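Home | Sites | Maintenance | Incidents | Checklists | Contact

Print this page | E-mail this page

Plonitz Cell: Gripper and Cloth Inspection After the August Jam

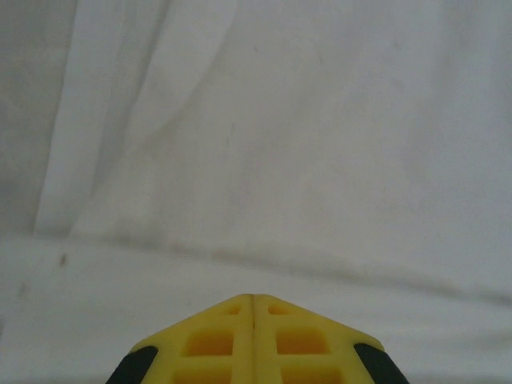
The Plonitz cell stopped at cycle 3000 with the jaws closed on a fold of its own backdrop and the controller reporting a successful pick. The cell went on being pleased with itself until the arm hit its force limit. Items 1 to 4 deal with the gripper, 5 to 8 with the cloth, and the rest with the software that saw nothing wrong. Start at the center seam of the yellow body and work outward through the ribs to the black pads, then look along the crease where the hanging cloth meets the flat part, which is the bit the arm decided to eat. Lock out before touching any of it. The pause button on the Ritchie pendant is a request.

GRIPPER

1. Center seam closed along its full length. PASS
Comment: Checked with a fingernail and then with a feeler gauge, in that order of enthusiasm.

2. Ribs and pockets free of cracks. PASS
Comment: Bright light, both sides. The last inspector wrote "looks yellow" here. True, but please try harder.

3. Pads seated, no lifting at the ends. FAIL
Comment: Left pad lifts at the lower end when pushed with a thumb. Fitard pads, second set. Replace both, even if the right one protests its innocence.

4. Jaw closes to zero and opens fully, 100 cycles. PASS
Comment: Ran clean with the cloth removed. So would I.

CLOTH

5. Cloth fixed at top corners and along the back edge. FAIL
Comment: Top corners fine. Back edge was held by two clips and optimism. The drawing calls for 5 clips.

6. No loose fabric inside the jaw path. FAIL
Comment: See item 5. Once the back edge creeps forward it bunches, and a bunch is exactly the size of a small part as far as the jaws are concerned.

7. Marks and specks noted. NOTED
Comment: One small brown speck and a fainter smudge, both well left of the gripper. Neither wipes off. Not a stop item, but swap the cloth if the vision check starts calling them parts again.

8. Cloth edge clear of the arm joints at full reach. PASS
Comment: Clear by a hand's width. Jog at slow speed only — somebody will be tempted.

CONTROLS

9. Emergency stop drops power from both stations. PASS
Comment: Rear station button is stiff. Works if you mean it.

10. Force limit matches the cell sheet. FAIL
Comment: Sheet says 40 percent, controller said 100. It was raised for a test at Plollora and came home that way. Set back and saved, then power cycled to see if it stayed. It stayed.

11. Grip check tells a part from an empty or fouled jaw. FAIL
Comment: The check asks one question: did the jaws stop before zero? Cloth stops them nicely. Add the width window from the Plollora cell and retest with a scrap of cloth held in the jaws using the long tongs. The long tongs live on the hook by the door. Return them there.

12. Alarm log exported. PASS
Comment: One alarm, right at the end. The rest reads like a holiday letter.

RESULT

Cell stays locked out. Items 3, 5, 6 and 11 to be closed and rechecked before it runs in automatic. Item 10 is corrected but needs a second signature, from a person who did not change it in the first place.

Print this page | E-mail this page

Back to Checklists | Top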